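I'm looking for one more person on the planning side at Clukura, and I'd love it if that person were you! We're a small group in Burnstead, and I mostly write the code that sits between perception and the arms - grasp scoring, replanning, and a log viewer I'm a bit too proud of.

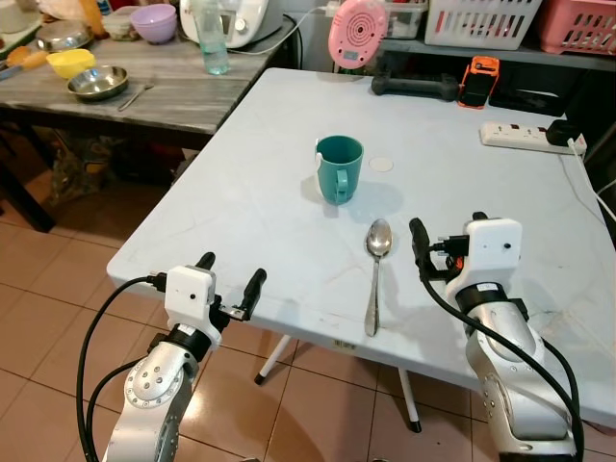 Mugs, spoons and shiny steel bowls are our bread and butter. 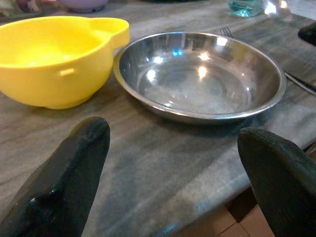 Stojanovska, on what the job is like: you'll spend half your week on depth noise and the other half on timing bugs, so bring patience and decent C++.

It's 36 hours a week, 2 of them from home if you like (okay, I'm pushing for more). Python is a must, ROS is nice. Send me a repo you still enjoy reading and a few lines about it by Sunday, September 1, 2019.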